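Patterned tissue boxes win the table at Villow swap morning

The June swap morning at Villow drew its biggest crowd yet, and the thing everyone wanted to talk about was tissue boxes! Household paper goods don't often get a table to themselves, but the Lustora corner was busy from the moment the doors opened at 8, and it was still busy when the tea urn went off.

The idea is a cheerful one. People bring in the printed cardboard packaging they can't bear to flatten, along with any spare household bits they won't use, and go home with something different. Last year it was biscuit tins and tea caddies. This year the organisers asked for tissue boxes, half expecting to get a handful of plain ones, and were sent everything from seaside stripes to a very handsome set of garden birds.

The leafy purple design was the clear favourite. It has a dark background with green rounded leaves, little pale ovals and flicks of orange, and it looks especially good on a plain white table with a tissue standing up out of the top.
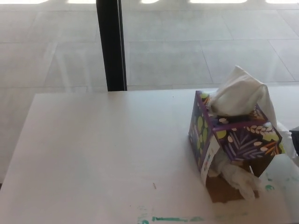 Visitors were invited to vote for the pattern they would most like to live with, dropping a button into a jar beside each one. The leaves beat the garden birds by 6 buttons after a very close morning, with a gingham design from Vusport in third place. There was a good deal of friendly lobbying near the jars, and one family came back twice to make sure their favourite was still in with a chance.

A lot of the chatter was about what to do with a box once it's past its best. Plenty of them lead hard lives on bedside tables and in the backs of cars, and the card does tear, often along the bottom where it gets grabbed. The craft table had lots of answers. A good printed panel can be cut out and used for gift tags, bookmarks or drawer labels, and the small scraps are lovely for covering matchboxes. Plain card from the inside goes well under a wobbly plant pot saucer, or can be cut up for seed markers if you don't mind them going soggy by the end of the summer.

Anyone who wants to have a go should take the last of the tissues out first and pull away the film around the slot, if the box has one, before putting the card in with the paper recycling. The tissues themselves can sit in a bowl or a cloth pouch until they're used up.
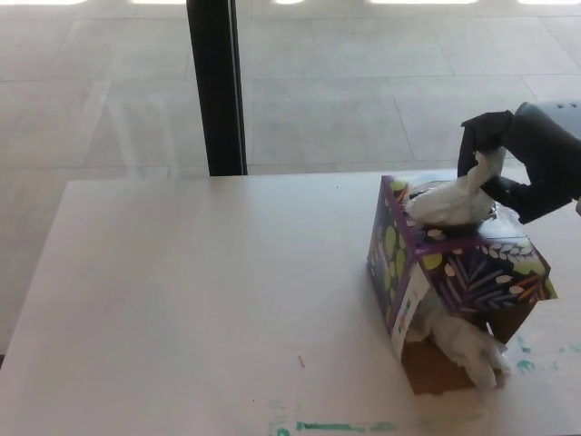

The Đoàn bakery kindly sent over two trays of buns, which were gone well before the voting closed, and the raffle raised enough to buy a new paper trimmer and a proper set of cutting mats for the craft table. The old trimmer has been promised to the after-school club, who have already asked if they can have the leftover scraps as well.

The next swap will be all about wrapping paper and ribbon, used or new, and odd lengths are very welcome. Please bring things rolled if you can, as the folded pieces took ages to sort last time. Doors open at the same hour, entry is free, and there's space to leave bikes and pushchairs by the side entrance. If you have a jar of spare buttons at home, the voting table would love to borrow it!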